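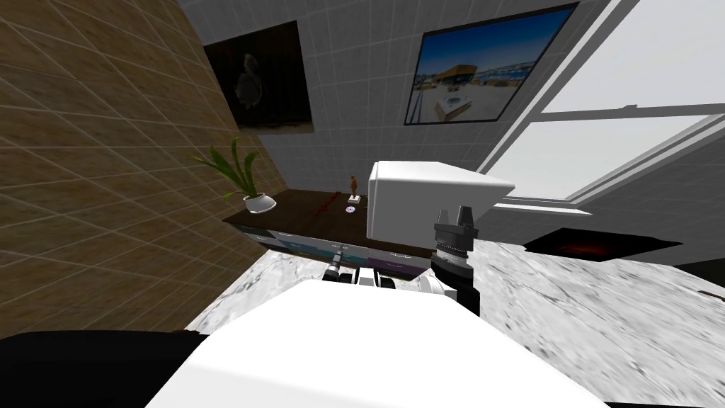 Hi all, thanks for the quick answers. I've been going back and forth on the Irkcombe budget and I think I've talked myself into the second arm. Our kitchen layouts in the simulator are getting fussier (marble counter, a dark wood shelf behind it with a plant and little knickknacks on top), and with two arms reaching over that counter I can at least see what kind of elbow room we'd be paying for. One arm plus a fancy rail came out at nearly the same money when I priced it in April.

Sayaka Kudo wrote:
> Before you order anything from Grestbridge, did you include
> spare fingers? We went through a lot of them at Naciri. I'd set
> aside 375 per arm for the first year, and ask what shipping is.

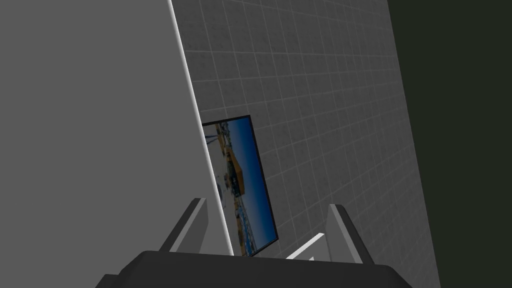
Sayaka, I had not! So that goes in, times two, plus shipping at 262, which seems steep to me. I'm also still stuck on which gripper to get. The two-finger one with the wedge-shaped fingers is what we've been using in the sim, and that palm is a wide thing, so I'd like to know how it does close to a wall or a panel before we sign. Has anybody run one in a tight spot?

The other open item is the workstation, 3,062 as quoted by Vamomside. Can we live with the old one another year? I'd love to put that money into the arms instead (and maybe a decent chair, mine is shot).

Will send the spreadsheet once I fix the tax column.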